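I finally got to peek at what the folks at Plorance have been up to, and my big takeaway is that breakfast is a lot harder than it looks! The company, which works out of a converted warehouse in Flornside, put out its November update on Tano this week. Tano is their kitchen program, and it runs entirely in simulation for now, so no real pastries were harmed.

The chore I got hooked on is the simplest one on the list: pick up a croissant, put it on a plate. I do this half asleep every morning (sometimes straight into my mouth, skipping the plate). Tano has been through it 2787 times, in kitchens that change their cabinets, counters and dishes from one try to the next.
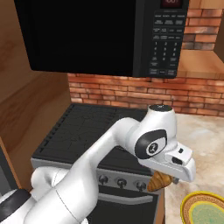
**Lý**

So can it do my chores yet? Kind of, a little, if you're patient. Plorance says picking things up is going pretty well on the dishes-and-food jobs. Letting go is where it gets messy. Rolls end up hanging over the rim, or the arm lets go too high and the thing bounces off. The team wants 200 clean runs in a row before they move on, and their best streak so far is 20. I laughed, but then I thought about my own record with eggs.

Speed is the other thing. A single croissant can take 2 minutes when the program gets fussy about its grip, and I'd have eaten mine and be out the door by then.

Next up are microwave doors and stove knobs, still all on screen. The update doesn't give a date for trying any of it in a real kitchen, and when I wrote to ask, I got a very friendly "not yet." I'll check back after the holidays. Meanwhile I'm still on plate duty at my house.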